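Kanda Books
Home > Poetry > Narrative and historical

The Bell at Kaltby: Poems on a Story We Have Doubts About
Philomena Laryea
Edited by Esi Nutsugah
Paperback, sewn binding, 69 pages
Published by Kyei Press
In stock, first printing of 300

We don't usually stock local-legend poetry. Most of it goes the same way. There's a storm, there's a brave girl, there's a lamp in a window, and the last verse tells you the lamp is still burning if you look hard enough. We have sent back a lot of lamps. So when this one came in the mail with a bell on the title page, it sat under the counter for a good while before anybody opened it.

The Kaltby story, for customers who didn't grow up with it, goes like this. Raiders come up the river at night. All the men are away at the herring. An old woman climbs the church tower and rings the bell until morning, and the raiders, thinking a garrison has been called out, turn their boats around and go home. In some tellings she dies on the rope. In others she lives to be very old and never speaks of it, which is convenient for everyone who has spoken of it since.

There are problems. The church had no tower at the time the raid is supposed to have happened. The earliest written version turns up in a school reader several generations later, and it reads a good deal like a story about a different river. Nobody has ever agreed on the woman's name. Raiders who could be scared off by one bell would not have stayed in business very long.

Laryea knows all this and puts it in the book. That's the reason we kept our copy.
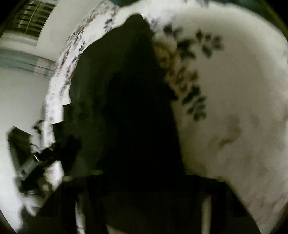

Floral cloth in white and cream, with a dark green shape in front.

What's in it

The long title poem takes up most of the first half. It runs to 500 lines in loose four-beat couplets, and it tells the legend straight, or seems to, for longer than we were comfortable with. Then the voice changes. A second speaker comes in, a parish clerk going through the account books, and he can find money paid out for rope but none for a bell. He doesn't make much of it. He copies down the price of the rope and goes on to candles. From there the two voices take turns, and the poem gets better with every page.

After that come the shorter pieces. Some are about the herring fleet, and why it's always the men being away that sets these stories going. One is spoken by a raider who was only there for the rowing. There is a group about the village pageant, which was put on every May with a cardboard tower, and these are the funniest things in the book. The weakest poems are the ones about the sea in general. We could have done without the one that compares the tide to a grandmother, and we'd have cut the last section by half.

Does it work if you don't care about Kaltby? Mostly. Two readers in the Wednesday group here had never heard the legend, and they liked the clerk best. Another member, who was taught it in school and once played a raider, thought the whole thing was a bit mean. We can see that. If the bell matters to you, the second half may be hard going.

The notes

Esi Nutsugah's notes fill the last pages, and they are plain and useful. She gives the school reader version in full and sets it beside two later ones, so you can watch the bell getting bigger. She says where she could find nothing, and she says it often. We wish the notes were printed in larger type. We also wish she had pushed harder on the ballad version, the one most people can sing a line of. She calls it "probably old." We would like to know how old, and probably according to whom.

A word about the back cover

The back cover calls this "the book that finally tells the truth about Kaltby." It doesn't, and the author doesn't claim to. There may have been a raid. There may have been a woman who did something worth remembering, and the bell got added by people who needed a loud noise in the story. Laryea leaves that open, and the final couplet of the title poem is a question. Please don't buy it expecting a case closed.

The cover also promises "up to three hours of immersive reading." We read the title poem aloud in the shop in well under one.

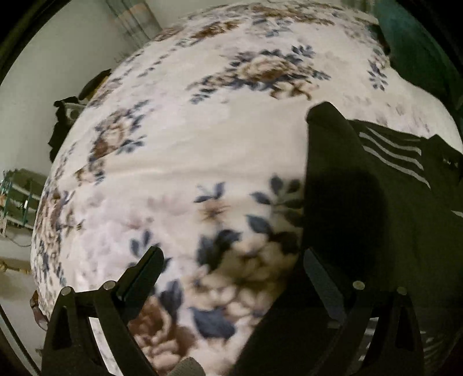 Floral blanket, brown and beige blooms with blue leaves.

The book as an object

The paper is cream and fairly thick, with not much show-through. It opens flat, so you can read from it with one hand free. The cover is uncoated and will pick up marks from a bag. There are no illustrations inside apart from a small map of the river, which has north pointing left for reasons the book doesn't give.

There is a recording as well, sold separately by the publisher under the Mimedero label, with Laryea reading the raider and the clerk in the same voice. We found it hard to tell who was talking. Get the book first.

Other editions

Kyei Press has announced a second printing of 1000 with a new preface. We haven't seen the preface, and we've been told about second printings before. The text of the poems is supposed to stay the same, apart from a wrong line break on the page with the candle accounts. If that sort of thing bothers you, wait. If you like having the mistake, order now.

Signed copies

A few. Ask at the desk or leave a note with your order. She signs on the map page and won't write dedications longer than a name.

Returns

Unread copies can come back within the usual time. We do look at the spine.

Customers also bought: sea ballads, parish records, church bell histories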